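November 2019

My project for the Selholm robotics course was teaching an arm to fold clothes by showing it how - no hand-written motions at all. You hold a gripper, do the job yourself, and the recordings go into Flider, our training code. I picked folding on a bed because I hate doing it at home (sorry, Mom).

The fingers had to come in low over the sheet with the gap wide open. I kept rushing that bit, and my first 11 demos went straight in the trash!

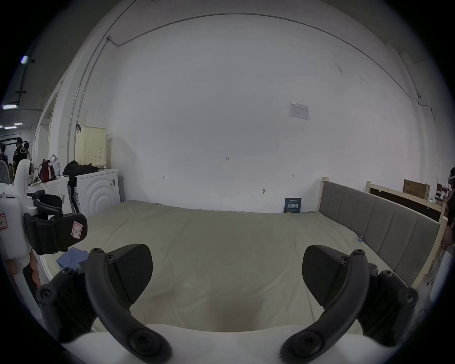
## Getting enough demos

I ended up with 375 good ones, at around 20 a session. My wrist got pretty sore, so I started taking a break every two sessions. The trick that helped most was starting with the cloth crumpled a new way each time - my early ones all looked the same, and the model got lost as soon as a sleeve landed somewhere else.

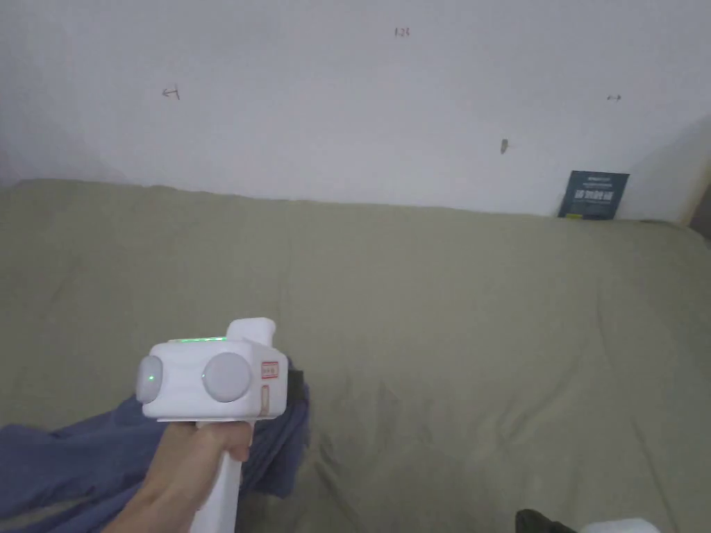 *Hand on the grip, green lights on, cloth still crumpled.*

Next I want to try towels, and maybe slow down my grabs a little more.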